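Sorting out drive caddies before the desktop comes apart

214 shares | 4 comments

Every old desktop has a blue plastic caddy in it, and every blue plastic caddy wants to live under the sofa. Give it a proper home first.

1. Shut down, unplug, and pick a resting place. The top of a bracket will do, with the tabs left where fingers can find them.
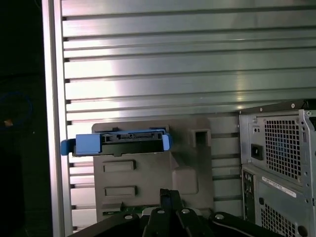 2. Find the right slot. Boards with moulded holders come in several shapes, and four wrong ones will look very tempting. Offer up the narrow end, upright, and don't shove. Godinho boards forgive a shove. Mine was a Kirkar.

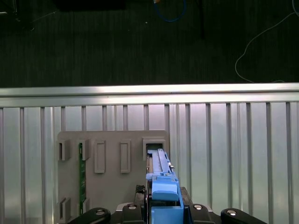

Narrow end up, top row, far right.

3. Now the case. With the side open, look over the power supply and the processor before touching either, and keep the caddy well clear of the motherboard.

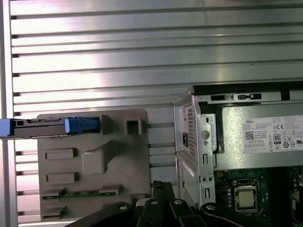
Deolinda Calado wrote in to say she labels each caddy with masking tape, and has still lost two.

We use cookies. Accept | Manage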